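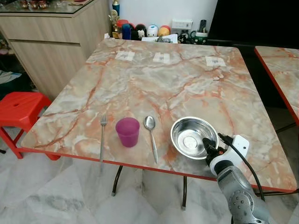 Fig. 1. Fork, cup, spoon and bowl on a patterned table top.

Unit 4: Habit, Effort and Delay
Course notes, August 2018
Instructor: Helmi Manninen

4.1 Scope

This unit covers the gap between an intention and the action that should follow it. Unit 3 dealt with how goals are formed. We assume from here on that the person already has a goal, can state it, and has the means to carry it out.

4.2 Terms

Intention: a decision to do a named thing. "I want to be fitter" is a wish. "I will walk to work" is an intention.

Delay: putting off an intended act while expecting to be worse off for it. Waiting for a missing form is not delay in this sense.

Cue: an event or place that comes before an act and is regularly followed by it.

Habit: an act set off by a cue with little or no deliberate choice. A habit may be useful, harmful or neutral.

Start cost: the effort needed to begin a task, as distinct from the effort needed to keep going. The two are often confused in self-reports. A person who says a task is "too much work" may mean only that the first step is unpleasant.

4.3 Start cost and task size

Consider a student with a 60-page reading. If the task is entered in a planner as "do reading," the first step is undefined and has to be worked out each time the planner is opened. If it is entered as "read the first 20 pages at the library," the place, the amount and the stopping point are fixed in advance. Total effort is the same in both cases. Only the start cost differs.

Smaller units do not always help. When a task is split too finely, keeping track of the parts becomes a task of its own. See the Stamberg case in the reader, where the worker's list grew to 900 entries and was then dropped.

4.4 If-then plans

An if-then plan ties an intended act to a cue that already occurs. The general form is: "If X happens, then I will do Y."

Weak: If I have time, I will stretch.
Better: If I have put the kettle on, I will stretch until it boils.

The weak version fails because "having time" is a judgment, and the person making it has an interest in the answer. A usable cue can be noticed without being judged.

4.5 Limits

If-then plans suit short acts with a clear start. They are less suited to open-ended work such as writing, where the hard choices come after the start. They also do little for a person who does not hold the goal in the first place. Bachmann treats this second limit at length; read the section on borrowed goals before the seminar.

4.6 Preparation for the seminar

Read: Alois Bachmann, course reader, chapter 4. The Horkavham case is optional.

Write: one intention you have put off since January, the likely start cost, and one if-then plan for it. Half a page is enough. Do not choose a medical or private matter, as the plans will be discussed in pairs.

Bring: the delay log from Unit 3, filled in.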